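Part 3: Showing the task with the hand-held grippers

Okay, the software is set up and both grippers show up in the Metus recorder, so now comes the part I like best!

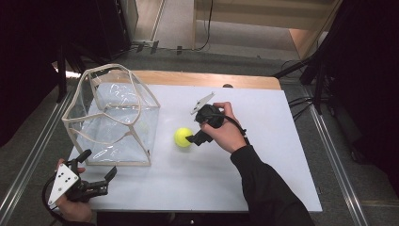
We start everybody on ball-in-the-box, because it's short and it uses both hands without being fussy. If you did the practice run in Part 2 you already know how the handles feel, so let's record for real.

1. Put the clear box on the left half of the table and the tennis ball to the right of it, close enough that you can reach both without leaning. I move the ball a little between takes (Lutfa Sivakumar moves hers a lot more than I do, and her robot copes better with sloppy starts, so maybe copy her).

2. Pick up one gripper in each hand. The marker plates go on top. Don't wrap your fingers over them.

3. Check your cables. You want enough slack to reach the far side of the box with either hand.

4. Open both grippers all the way and hold still until you hear the beep. Recording starts on the beep.

5. Bring the right gripper in from the side and close on the ball. Slow down for the last couple of inches - much slower than feels natural.

6. Lift straight up, carry the ball over the rim, lower it and let go. Keep the left gripper open next to the box, ready to steady it if it slides.

7. Back both hands off and hold still again for 2 seconds. Press the pedal to stop.

Note: If you drop the ball, keep going! Pick it up and finish. I save those takes in a separate folder called Retries, and they've been really useful.

Caution: Don't squeeze the box frame hard. It flexes, and a bent rod changes the shape of the opening for every take after that.

Caution: Keep your sleeves pushed back from the jaws. Mine got pinched once and I yelped on the recording.

8. Do up to 50 takes, then rest your wrists. Seriously, mine were sore all through July.

9. Open the Cekix viewer and play back your first and last takes. If a marker plate drops out of view for more than a blink, delete that take and do it over.

When the set looks clean, name it with your initials and go on to Part 4, where we load it onto the arms.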